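# Burger Night, in Parts

18th July. Dexter Maglaya has been promising a proper build-your-own burger night since November, and eight months is a respectable lead time for lettuce. We rinsed, we sliced, we argued about sauce. 

The menu, for the record:

- Beef patties, made to Dexter's recipe, which is salt and confidence
- A bean version that held together until someone looked at it
- Pritchard buns, 16 to a bag, split and left plain
- Tomatoes, cabbage, lettuce
- Telteta relish, the hot one, labeled mild

House rules were also short. Build your own, eat your own, and put the tongs back where you found them. The tongs were last seen near the sink.

A word on order, as it took up most of the evening. Dexter puts lettuce under the patty and calls it a raincoat for the bun. I put it on top, where lettuce has lived peacefully my whole life. The purple cabbage people (there are more of them than you'd think) want it on both levels and will tell you so with their mouths full. We let this go on for an hour and then somebody opened the Mollora pickles, all 885 grams of them, and the subject changed to who had bought a jar that size.

## The gallery

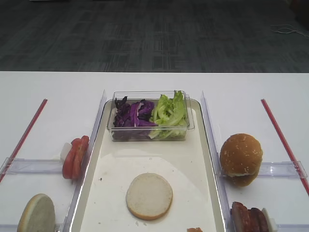
**Can you cut the cabbage and lettuce the day before?**
Cabbage keeps well overnight, shredded and covered in the fridge, but lettuce is better washed ahead and torn just before you eat, as the cut edges go brown.

*Purple on the left, green on the right, and half a bun waiting below with its cut side up. This is as tidy as supper got.*

Dexter wants it noted that he ate 7 pickles before sitting down and still finished two burgers. Noted. Next time he's on dessert, which he says will be Bistix crumbled over ice cream, and I've asked him to write down the recipe so we can all admire how long it is.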